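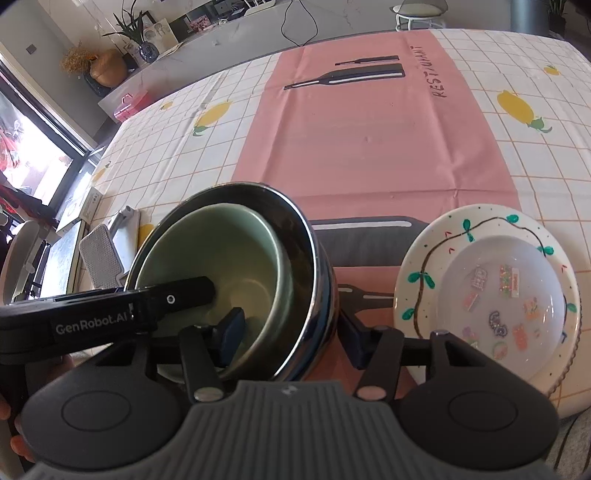 A bowl and a metal pot at the table, held at the rim with a hand-held gripper.

Lifting and Stacking Bowls: Tips from the Lescombe Table Study

The household handling group at Lescombe studies how people pick up, nest and put away everyday dishes, so that the same skills can be taught to robots. The method uses hand-held grippers guided by a person at an ordinary dining table. Across 737 recorded lifts, several habits proved useful enough to pass along to home cooks.

Grip at the rim. A bowl taken with one finger inside and one outside stayed level more often than a bowl squeezed across its full width. The same hold works for the human hand, particularly with a smooth glaze.

Check what is nested. When a ceramic bowl sits inside a metal pot, decide before lifting whether both are to move. Most of the failed lifts in the study began with a grip meant for one piece that caught two.

Keep the approach low and slow. Operators who paused for a moment above the rim made fewer second attempts.

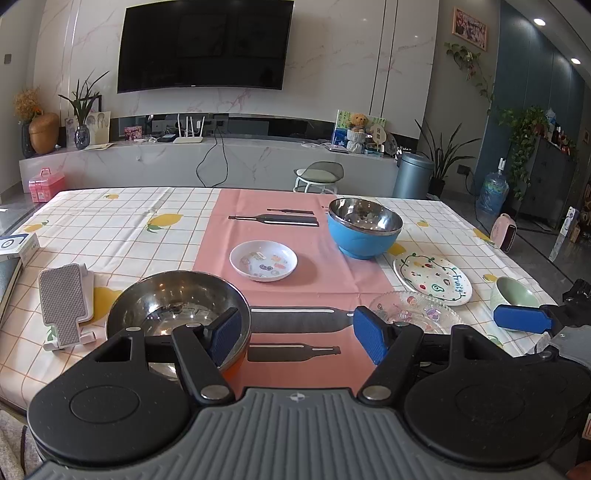 Mixing bowls call for a different approach. Polished steel is light for its size and slides readily on a cloth, so open the hand wider than seems necessary and close both sides at the same time. In the Cetell trials, which covered 200 lifts of steel bowls, uneven closing was the most common cause of a bowl turning in the grip.

Smooth the table runner before starting. A fold under a dish will tip it as it is set down, and the Lindgren scoring sheet counts a tipped dish as a failed placement.

Leave a hand's width between plates where there is room. Crowded settings slowed every operator — including the experienced ones — by around 2 seconds per lift.

Patterned cloths may stay on the table. The group favours them for training, and results on plain and printed cloths were similar.

The next round, planned for May, will add 500 lifts using the Plunance protocol and will include lids and cups with handles.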